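3.2. Manejo de piezas blancas grandes

Las piezas planas grandes (sábanas, manteles, paños de cubrir) se trataron aparte de la ropa de vestir. En el piloto de Flaltura se habían mezclado y los tiempos no eran comparables. Aquí, solo tela blanca, lisa, sin estampado. Lavado y secado previos iguales para todo el lote, reposo de 12 horas en estante abierto antes de doblar.

El procedimiento parte siempre de la tela sin ordenar. Primero localizar un borde, luego seguirlo hasta una esquina, después tensar. El tensado resultó el paso más lento en casi todas las sesiones, y también el que más variaba entre participantes. Una tela grande cede por el centro y forma un lomo o varios pliegues blandos que hay que deshacer antes del primer doblez; si no, quedan atrapados dentro y la pieza final sale abultada. En Troltuven lo llamaban "pliegue muerto", mantenemos el término.

La Figura 4 corresponde a la fase de tensado, con la tela sujeta por dos puntos.
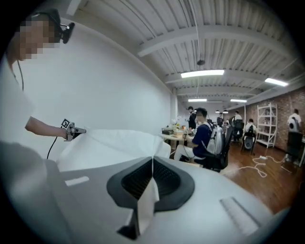 Figura 4. Tensado de una tela blanca grande entre dos puntos de agarre. Obsérvense los pliegues blandos y el lomo en la parte extendida.

Se registraron 92 dobleces completos, repartidos en 18 sesiones. De ellos, 22 se descartaron por pérdida de una esquina antes del segundo doblez (la tela se suelta, vuelve a caer y hay que empezar). No se contaron como error los reagarres sobre el mismo borde. Criterio discutible, lo sabemos: un reagarre corto apenas altera la forma, pero uno largo arrastra tela y desplaza el lomo hacia el lado contrario.

Sobre el punto de agarre. Cogida por el borde mismo, la tela se mantiene más plana pero se escapa antes. Cogida más adentro aguanta mejor, aunque deja una punta colgando que luego estorba al alinear. La escala de Kerslake no distingue entre los dos casos y puntúa solo el resultado final, asi que añadimos una nota de cero a dos para la punta colgante. Cero, sin punta; uno, punta visible que se corrige al alisar; dos, punta que obliga a desdoblar.

El alisado se hizo siempre después del segundo doblez, nunca antes. Orden tomado de la pauta Goko, que está pensada para manteles y quizá no se traslade bien a telas más finas. Queda pendiente de comprobar en en la tanda de septiembre, con paños de menor gramaje y el mismo reposo. Los tiempos por fase se dan en la sección 3.3; los de búsqueda de esquina, por separado.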